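Workshop notebook, Lomham lane paving
March, written up after the 14:00 walk

Went down the lane again once the worst of the rain had passed. The point of the visit was drainage. The Hosow job next door to us wants the same gray interlocking brick for their yard and I said I would look at how the lane behaves in real weather before we order anything.

Pattern is herringbone, or near enough to it. Good choice for cars turning. The bricks lock at an angle to the wheel path, so they should creep less than a running bond would. I did not find any that rocked underfoot in the part I walked, which was the near end up to the second garage opening. Did not get to the far end on foot. To be done next time.

Main problem is still the low spot on the left, coming in. Water sits there. It was there in the last entry too, smaller. I put the 800 mm straightedge across it with the feeler block and got 7 mm at the deepest point I could find, and that is with the straightedge resting on brick at both ends, so the real hollow is wider than the tool. Need the long level from the shop. Babalola drawing shows a fall to the center along the whole length. Either the fall was never built in at this spot or the bedding has gone down since. Can't tell which from on top.

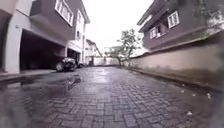

The curb on the house side does its job. It runs along the base of the house as a raised concrete step and should keep shallow standing water on the lane side of it. What it also does is leave no way out for that water except along the lane. If the fall is wrong by even a little, the water stays. For Hosow I would want either a channel at the foot of the curb or a clear fall away from it, and I would want that settled on paper before anyone screeds sand.

Joints. Scraped out five of them with the small pick at the edge of the low spot. Sand was fine and silty, packed hard at the top, softer under. I think the top has sealed itself with dirt and very little is getting down through the joints now. Compare with the joints farther in, where the pick went down easily and the sand came up clean and coarse. Kept a bag of each. Both bags are on the shelf over the sink, labeled LANE LOW and LANE GOOD. Please don't combine them.

Carport edges. The upper floor hangs out over the ground level, so the bricks close in to the house don't get the rain the open lane does. Worth remembering when comparing colors. A sample brick that looks two shades off may just be dry. Hosow picked their gray from a dry board indoors and I would like them to see it wet before they sign.

Surface looks smoother the farther you look along it, but I put that down to the shine and the low angle. I would not read wear into it without getting down there with the straightedge.

Slip test not done. The pendulum is still out at Jirkovon for calibration. I walked it in work boots and had no trouble, for what that's worth. Not a number we can give anyone.

Repair option for the low spot, if the owners ask. Lift the bricks by hand starting at the curb, stack them in order, take the bedding down to firm, add and compact in thin layers, re-screed, relay the same bricks, plate over a mat, fresh joint sand. One day for two people if the base underneath is sound. If the base is soft it becomes a different job and I would not price it until it is open.

To do:
Long level from the shop, redo the hollow in both directions.
Chalk the edge of the water next time it rains, then again an hour later.
Walk the far end and check the fall at the boundary.
Sieve both sand bags. Dry them first, low oven, 14 hours worked last time.
Ask for the original bedding spec. The Babalola sheet has the fall on it but no depth.
Wet sample board for Hosow.

Straightedge is back on its hook. The pick needs a new handle.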